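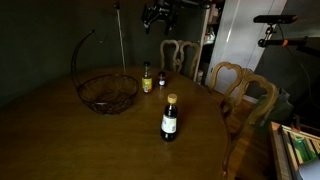
Three stars out of 5, and one of those is for how it looks. Quick review as I'm supposed to be getting dinner on.

The Plumelside is a wire fruit basket with a tall hook on the back for bananas. Dark finish, open weave, shallow round bowl. Came from Studby, arrived in May in one piece, no assembly at all, which I was glad of as the last one (a Baran, two tier) had screws that never lined up. I paid full price. Should have waited for a sale.

First the good. It's light. Bananas on the hook do last longer for us, maybe a day or two more, and they don't get that flat brown spot from sitting on the bottom of the pile. Wipes down fast. I've put it through the sink a bunch of times, no rust so far. The feet haven't scratched the table and I was watching for that, I refinished that table myself and I'm touchy about it.

Now the not so good. Shallow means shallow. Fine for apples, fine for lemons, but pile it up and the top orange goes for a walk every time somebody bumps a chair. Grapes are hopeless, the small ones find thier way through the wires and you get them later with your elbow. And anything that drips drips straight onto the wood. I keep a folded dish towel under it in peach season – ugly, but works.

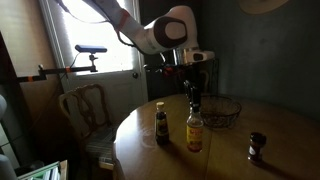

Size is the thing I'd check before ordering. The box says it suits a family table and OK, it does, but it takes the middle and everything else has to live around it. On ours the bottle with the bright yellow label and the little spice jar end up out on the open wood, and that's before any plates. The weave being see-through does help, it doesn't look like a big dark lump sitting there. If your table is small, or you eat off a counter, go for the Kilomano, my sister has it and it's narrower. No hook though.

The hook. Looks great, nice curve, little curl at the end. Holds one normal bunch. Hang a big bunch off it with the bowl empty and the whole thing wants to lean, so put some weight in the bowl first. Also it catches sleeves. Twice now with the same cardigan.

Studby has 1,124 reviews up for it and most are raves, I think people write them the day it arrives. Give it 2 months and the hook annoyance sets in.
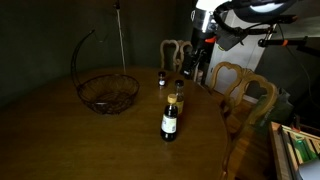 Kofi Bawa wrote in after I posted the short version of this to say his doesn't lean at all, and that I should try bending the hook back a touch by hand, gently, a little at a time. He also lines the bowl with a cloth napkin for cherries. Might try the napkin. Not brave enough for the bending yet, will update if I do it and it snaps.

Would I buy it agian? On sale, yes.

Contact | Copyright Ingvar Damgaard | Back to top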